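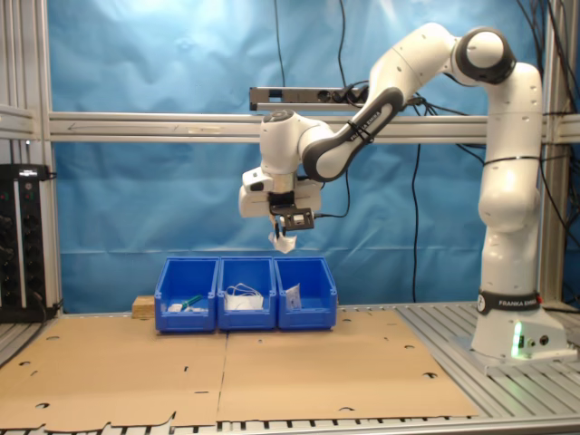

Sorting Table Check, Lumbao Room
Checked 2026-06-18

1. Bins: three, blue, side by side. Pass. No labels, so everyone sorts by faith.

2. Middle bin: face mask, ear loops showing over the rim. Tuck them in. Loops snag sleeves, and sleeves win.

3. Right bin: white paper packet, standing up. Pass, with compliments on its posture.

4. Left bin: small white object plus something green. Pick a category.

5. Cardboard cover: front edge torn and uneven. Fail. Replace the sheet, and tape the middle seam on the new one.

6. Wood block behind the bins: belongs on the shelf. Also noted in March.

7. Bin weight limit, 200 grams: not tested. The scale is still at Drurkham.

Recheck in 60 days.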